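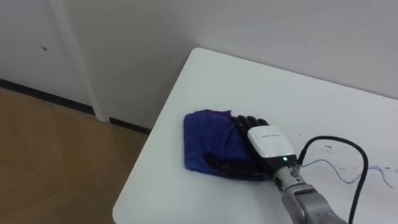

Mitsuko Kobori, commenting on an early draft of this section, objected that we had described the maintenance of the cell as if it were separate from the experiment. Half of the failed folds in the first month, she wrote, were failures of upkeep, and a reader who copied the controller without copying the upkeep would not get our results. We agree, and the section has been rewritten to give the upkeep in full.

Figure 3. Folding work on the Isau cell, with the hand palm-down on the blue cloth and the cable looping above the table.

3.2 Setup and upkeep of the cell

The Isau cell is a single arm working over a white table set against the wall. The hand is bolted to the wrist through an adapter made by Canpolat. Its position relative to the table is the main source of drift, and we check it before every block of trials. The operator drives the hand to a taught point above the tabletop, lowers it until the fingertips touch, and records the height reported by the arm. If the reading differs from the stored one by more than a millimeter, the adapter screws are tightened and the table height is taught again. Early on we corrected the stored value without touching the screws. This hid a loose adapter for most of March.

Cable routing took several attempts. With the cable tied along the forearm, it pulled on the connector whenever the wrist turned past its middle position, and the hand dropped off the bus. We now leave a free loop at the wrist, tall enough to stay clear of the cloth – in Figure 3 it rises above the table and comes down again to the right of the hand. The loop is checked by running the wrist slowly through its full range with no cloth present. A loop that is too short lifts the connector. One that is too long sweeps the table and drags the cloth.

The finger drives are serviced every 4000 grasps. At 2000 grasps there is a shorter check in which each finger is closed against a spring gauge and the motor current is logged. The thumb wears faster than the fingers because it does most of the pushing when a fold is formed. Over the study the cell made 2528 grasps, so it went through one short check and no full service. The thumb current at the short check was higher than at the start but within the limit we had set, and no parts were changed.

The tabletop is wiped with Sterix at the start of the day and left to dry. Residue changes how the cloth slides, and trials run too soon after cleaning gave folds that fell short of the target line. Scuffs in the surface have not had a measurable effect.

Faults are written in a paper log kept at the cell, with the time of day, the last command sent and the state of the indicator on the hand. Oğuzhan Yalçınkaya later copied the entries into the Handura database, where each is linked to the trial it interrupted. Trials stopped by a cable or bus fault were repeated and are left out of the success rates in Section 4. Trials in which the hand lost the cloth were kept, whatever the cause.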